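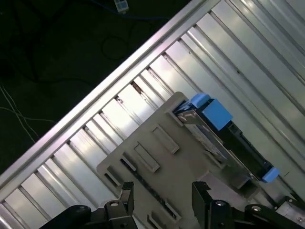 Module with the blue latches on the gray plate, Erero bench.

Malcombe Robotics Club — Pre-Run Check, Arm Bench
Filled in by: Brayan Muñoz
Date: Jun 24, 2020
Bench log entry: 154

1. E-stop pressed and released before power-up — OK
Clicks nicely. Hartmut made me do it twice, fine by me!

2. Gripper fingers, bolts snug — OK
I put a hex key on the bolt heads I could reach and none of them moved.

3. Finger tips clean — OK
Wiped them down anyway, last week's tape gunk was gross.

4. Aluminum rails clear and undamaged — COMMENT
There's a brownish scuffed spot on the outer rail. It could just be dirt, so I want to try a rag on it before anyone gets out the file (please, no file).

5. Plate sits flat when released — OK
Only tested with the module off. Rajitha wants it tested loaded too, and she's probably right.

6. Blue latches move freely — OK
The big one is stiffer than I'd like, but it moves.

7. Cables off the floor — FAIL
We've still got a loop of thin black cable down there, plus the dark blue one and a couple of white wires. I've asked Aurora for more clips — the good ones, with the screws.

8. Slow-speed dry run — NOT DONE
Waiting on item 7. Program 89 is loaded and ready to go.

9. Safety glasses on everybody — OK
Yes, Cristóvão, visitors too.

Result: hold until item 7 is fixed, then recheck 5 and 8.
Second signature: H. Diekmann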